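2021-11-13, Brenddale shop

Latuheru pack, module 3 out again. Balance drift between cells 4 and 5 came back after the October firmware. Tamás Dobos swapped the sense harness yesterday evening; no change on the first cycle. 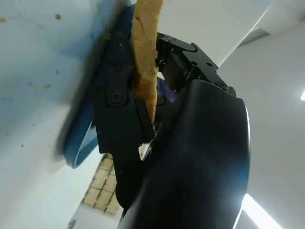
Charged to 175 V at the bench supply and let it rest. Cell 4 still sags first under load. Contact resistance at the busbar looks normal, so I suspect the board – Yasir Bukhari has a spare from Nivico and will bring it over.

Coolant loop refilled and bled. Pump noise gone. Level marked on the reservoir with tape, recheck after 24 hours.

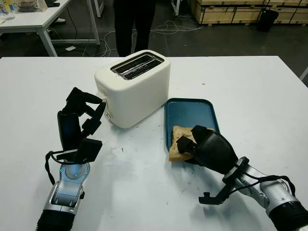 Toaster, with a slice on the blue tray.

Front motor mount: Gerd wants the stiffer bushing in before the road test. I would hold off until the pack is sorted, one change at a time. 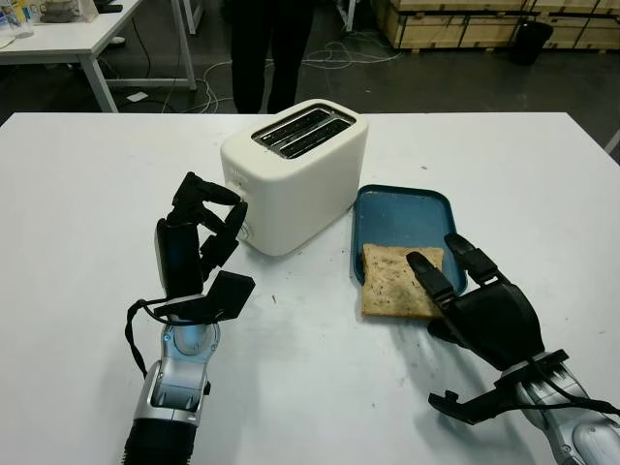
Charge port latch sticks on release. Cleaned the pin, no grease yet. The new actuator needs a drip tray under it while the housing is open; a plastic one with raised edges like the blue one by the toaster would do. Polyxeni Economou to order the seal from Dallby.

To do: board swap, repeat the load test, log all cell voltages at rest. 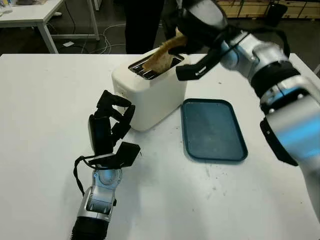
Toast coming out, right hand.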